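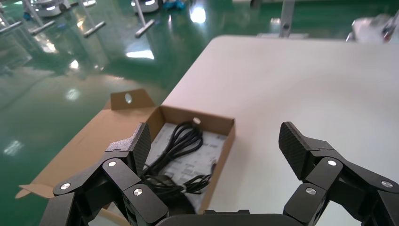
Ob ich denn lieber hätte, dass weiterhin Leute acht Stunden lang Netzteile in Schachteln legen, fragt jemand unter meinem letzten Beitrag. Das sei doch genau die Arbeit, die man keinem wünsche, und wer dagegen anschreibe, habe sie vermutlich nie gemacht.

Doch, habe ich. Zwei Winter lang, bei Kragh, damals noch in der alten Halle in Tuvthorpe. Kabel wickeln, Zettel rein, Kabel drauf, Netzteil daneben, Deckel zu, nächste. Ich wünsche das wirklich keinem als Lebensaufgabe. Ich habe aber auch nie behauptet, dass man diese Arbeit unter Denkmalschutz stellen soll. Mich stört, wie darüber geredet wird, und zwar von Leuten, die am Packtisch höchstens vorbeigehen.

Seit dem Frühjahr läuft bei uns das Projekt Odavside. Der Name kommt von der Beraterfirma, niemand im Betrieb kann ihn beim ersten Mal richtig aussprechen. Vorgestellt wurde es an einem Montag, morgens um sieben, damit beide Schichten dabei sein konnten. Es gab Brezeln. Auf den Folien stand viel von Entlastung, und als eine Kollegin fragte, wer denn genau entlastet werde, hieß es, das werde man im Verlauf gemeinsam erarbeiten. Auf das Gemeinsame warten wir noch.

Der Plan, soweit ich ihn verstanden habe: Das Verpacken der Zubehörschachteln soll nach und nach an zweiarmige Anlagen gehen. 800 Schachteln pro Schicht waren auf der Folie als Ziel eingetragen. Unser Packtisch schafft an einem guten Tag 700, mit zwei Leuten, und an einem guten Tag ist die Kartonage trocken gelagert worden und der Etikettendrucker spinnt nicht. Wie die 800 zustande kommen, habe ich gefragt. Das sei eine Zielgröße. Aha. Und was schafft die Anlage heute, an einem gewöhnlichen Dienstagnachmittag? Dazu lägen noch keine belastbaren Werte vor.

Nun bin ich kein Ingenieur, aber ich habe genug Schachteln in der Hand gehabt, um zu wissen, wo es hakt.
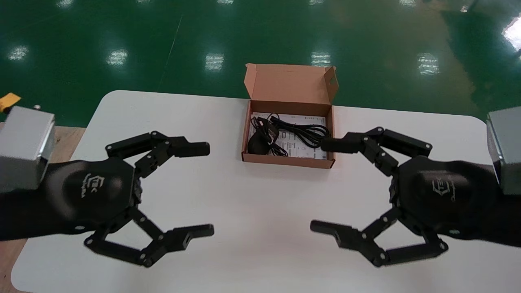 Das Schwierige an dieser Arbeit war immer das Kabel. Einen Karton zu greifen, der jedes Mal dieselbe Form hat, das traue ich jeder Maschine zu. Ein Kabel hat dagegen keine Form, es hat höchstens eine Laune. Wir haben es über vier Finger gewickelt, einmal zusammengedrückt und dann mit dem Daumen in die Ecke geschoben, damit es beim Zuklappen nicht hochkommt. Das lernt man in einer Woche und kann es danach im Halbschlaf. Liegt das Netzteil links und das Bündel rechts, und es hängen trotzdem noch dünne Schlaufen quer über dem Beipackzettel, dann weiß jeder am Packtisch, was als Nächstes zu tun ist: zweimal nachdrücken, Deckel zu. Zwei schwarze Greifer mit weit gespreizten Fingern müssen das erst einmal als Problem erkennen. Vielleicht können sie das irgendwann sehr gut. Dann möchte ich es aber über eine ganze Schicht sehen und nicht in einem Video mit Musik drunter.

Und jetzt zu den Leuten, um die es angeblich geht. Vom Packtisch sind inzwischen drei Kolleginnen in die »Anlagenbetreuung« gewechselt. Das klingt nach Aufstieg, und auf dem Papier ist es auch einer. Nur steht im Zusatzvertrag dieselbe Entgeltgruppe wie vorher, dafür ein anderes Schichtmodell. Eine von ihnen hat mir erzählt, sie sei abends müder als früher, obwohl sie sich viel weniger bewegt. Sie schaut zu. Sie wartet darauf, dass etwas nicht klappt, und wenn es nicht klappt, greift sie ein und trägt es in eine Liste ein. Beim Packen konnte man sich wenigstens unterhalten. Wir haben am Packtisch halbe Scheidungen durchgesprochen, Urlaube geplant, einmal einen kompletten Umzug organisiert. Das steht natürlich auf keiner Folie, es ist ja auch keine Leistung im Sinne der Betriebswirtschaft.

Was mir außerdem fehlt, ist eine ehrliche Rechnung. 325 Stunden im Quartal soll das Projekt am Ende einsparen, so stand es im Aushang neben der Kantine. Gegengerechnet wurde nichts. Weder die Einarbeitung noch die Listen, auch nicht die Abende, an denen die Technik länger bleibt. Wenn ich zu Hause eine Spülmaschine kaufe und danach jeden Teller vorher von Hand abwasche, darf ich die gesparte Zeit auch nicht in voller Höhe verbuchen.

Bevor jetzt wieder jemand schreibt, ich sei gegen den Fortschritt: Bei Etia, wo mein Schwager arbeitet, haben sie das Palettieren automatisiert, und das war überfällig. Da gingen die Bandscheiben reihenweise kaputt. Heute hebt dort keiner mehr schwere Säcke über Schulterhöhe, und ich kenne niemanden, der sich das zurückwünscht. Der Unterschied ist, dass man dort zuerst gefragt hat, was den Leuten weh tut, und danach eingekauft hat. Bei uns wurde eingekauft, und jetzt wird nach dem Schmerz gesucht, der dazu passt.

Mir tat am Packtisch übrigens nie der Rücken weh. Weh tat der rechte Daumen, vom Eindrücken der Laschen, und zwar jeden November, wenn die Weihnachtsware lief. Ein anderer Kartonzuschnitt hätte das gelöst. Den haben wir damals vorgeschlagen, schriftlich, über das Ideenformular. Die Antwort kam nach Monaten und lautete, das sei mit dem Lieferanten derzeit nicht darstellbar. Für Odavside war der Umbau der halben Fläche dann sehr wohl darstellbar.

Ich bleibe also bei dem, was ich letztes Mal geschrieben habe. Ich hätte gern die Zahlen einer gewöhnlichen Woche – mit allen Eingriffen, auch den kleinen. Ich hätte gern, dass die Anlagenbetreuung eingruppiert wird wie das, was sie laut Aushang ist. Und ich hätte gern eine schriftliche Auskunft, was mit den beiden Kollegen passiert, deren Verträge im Dezember auslaufen und die bisher nur gehört haben, man sei da im Gespräch.

Die nächste Infoveranstaltung ist im Oktober. Ich gehe hin und schreibe danach auf, was gesagt wurde.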